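Cómo servir snacks de paquete en un plato para una mesa de picoteo

Guía de Braltatari, sección Mesa y cocina. Texto: Konrad Ziółkowski. 1 de abril de 2021 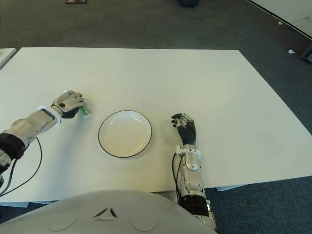

¿Cuándo conviene abrir los paquetes, antes de que lleguen los invitados o cuando ya están sentados?

Depende de lo que haya dentro. Los frutos secos y las galletas duras aguantan una hora en el plato sin problema. Las patatas fritas, los barquillos y las galletas de arroz se ablandan pronto, sobre todo si la cocina tiene vapor, y es mejor abrirlos en el último momento. Los caramelos y las chocolatinas envueltas pueden ponerse a cualquier hora.

Qué hace falta

Un plato llano o poco hondo por cada tipo de snack
Los paquetes, cerrados
Tijeras de cocina
Un paño seco
Un cuenco pequeño para los envoltorios
Pinzas para cerrar lo que sobre

Elegir el plato

Un plato blanco sirve para casi todo. Los platos muy hondos tienen un inconveniente: las migas y la sal se quedan en el fondo y los últimos trozos salen cubiertos de polvo. Los que tienen el borde un poco levantado sujetan bien las almendras y los garbanzos tostados, que ruedan en cuanto alguien mueve la mesa.

En casa usamos los de postre de la serie Kovow, que miden 21 cm. En uno de ese tamaño caben 100 g de frutos secos en una sola capa. Para patatas fritas se queda corto y hay que rellenar.

Paso 1. Preparar la mesa

Despeje la mesa y pásele el paño. Si tiene mantel, estírelo antes de colocar nada. Ponga los platos vacíos en su sitio y siéntese un momento en cada silla para comprobar que se llega a alguno de ellos sin levantarse. En una mesa rectangular para seis personas funcionan bien dos grupos de platos, uno hacia cada extremo, y las bebidas en el centro.

Paso 2. Revisar los paquetes

Mire la fecha y los alérgenos antes de tirar nada. Si hay alguien alérgico, recorte la lista de ingredientes y guárdela en la cocina. Los snacks con cacahuete o sésamo van en un plato aparte, lejos de los demás.

Paso 3. Abrir

Sujete el paquete en vertical y dele un par de golpecitos en la base para que el contenido baje. Corte con las tijeras justo por debajo de la soldadura superior, de lado a lado. Abrir tirando con las dos manos es más rápido, pero los paquetes pequeños se rajan por el costado y la mitad acaba en el suelo.

No corte encima del plato. A veces cae una tirita de plástico y no se ve hasta que alguien la muerde.

Paso 4. Volcar

Acerque la boca del paquete al centro del plato, a tres o cuatro dedos de altura, e inclínelo despacio. Cuando quede más o menos una cucharada, pare. Lo del fondo suele ser sal y trozos rotos, que vienen bien para una ensalada.

Las galletas no se vuelcan. Sáquelas a mano y póngalas en círculo, montando cada una un poco sobre la anterior, empezando por el borde.

Paso 5. Los que se quedan en su envoltorio

Las galletas envueltas de una en una, los sobres de azúcar y las infusiones se dejan cerrados. Colóquelos tumbados, con el nombre hacia arriba y todos en la misma dirección. Al lado, el cuenco para los envoltorios. Sin él, los papeles vuelven al plato y hay que ir apartándolos toda la tarde.

Cantidades

Para una merienda con bebida y algo dulce después calculamos 50 g de salado por persona. Si es el único aperitivo antes de una cena tardía, hasta 100 g. En diciembre, con la casa llena, compramos la bolsa grande de mezcla Gollier y la repartimos en varias tandas en vez de sacarla entera.

Guardar lo que sobra

Lo que sigue en el paquete se cierra con dos dobleces y una pinza, y va a un armario seco. Lo que ha estado en el plato no se devuelve a la bolsa: páselo a un tarro y consúmalo al día siguiente. Unas patatas algo blandas se recuperan con cinco minutos de horno suave, bien extendidas en la bandeja y sin papel encima.

Los platos se lavan con agua caliente y poco jabón. Si queda grasa en el borde, una pizca de bicarbonato en la esponja la quita.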